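Kidport fit-out, progress report for March
To: Caroline Biwott
From: Shona Dunstan

Hi Caroline,

You asked for something a bit more readable than last month's spreadsheet, so here goes! The short version is that the decorating is nearly behind us, the storage is well under way, and I still owe you an answer on the flooring.

Walls first, as that's where most of the money went. Adhiambo and I went back and forth over plain paint versus paper for the play corners, and you were kind enough to let us try paper in the small one before we committed. I'm so glad you did. The families who came through on our open afternoon kept stopping to look at it, and one little girl wanted to know if the leaves were real. It did eat up more rolls than we planned (the pattern repeat is a long one, so there was a lot of waste at the corners), and the invoice from Urio came to $1331 with the paste included. That's $40 over the line you approved. I've moved the difference out of the sundries line, and Godfrey has the receipt.

Storage is the part I'm enjoying most. We started with shelves on the plan and then switched to wire baskets, mostly on Uchenna's advice. She ran the toy library at Clollunel before she came to us and says anything with solid sides turns into a pit by the end of the week. With wire, the staff can see what's in there from across the room. I was worried it would look like a stockroom – I don't think it does, with the pattern coming through behind it.

What goes in which compartment is still being argued over. For now people are just putting things wherever there's a gap, and I'd like to have that settled before the labels get printed. Adhiambo wants pictures on the labels as well as words, and I agree with her.

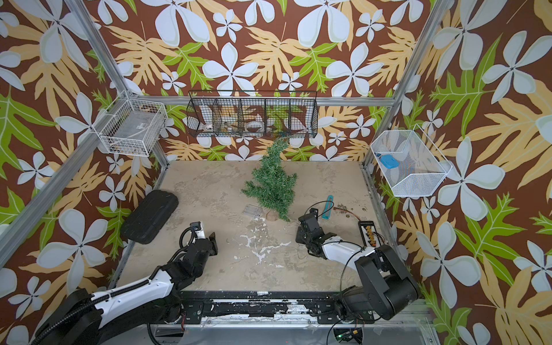
The small corner: papered walls, the five-section wire rack at the back, white basket on the left, and the little green tree on its side.

Now the floor. You'll see it's a mottled beige, with white paint splattered toward the front. I have two quotes, one for a deep clean and one for a cushioned mat over the top. Ilico can do the mat but they want a decision from us before they'll hold the price. My own preference is the mat, for the knees if nothing else. Could you let me know if you'd be comfortable with that coming out of the contingency?

The tree needs a proper place too. Uchenna would like it in the reading area with paper birds on it, and Godfrey thinks it should wait for winter. I'm staying out of that one.

Still to do:
Labels for the baskets (Adhiambo)
Floor decision (you and me)
Final Urio statement (Godfrey)
Second coat on the hallway doors (me, if I can find the brush)

I'm in from 2 most afternoons if you'd like to come by and look before you sign off on the next payment. The kettle works again!

Shona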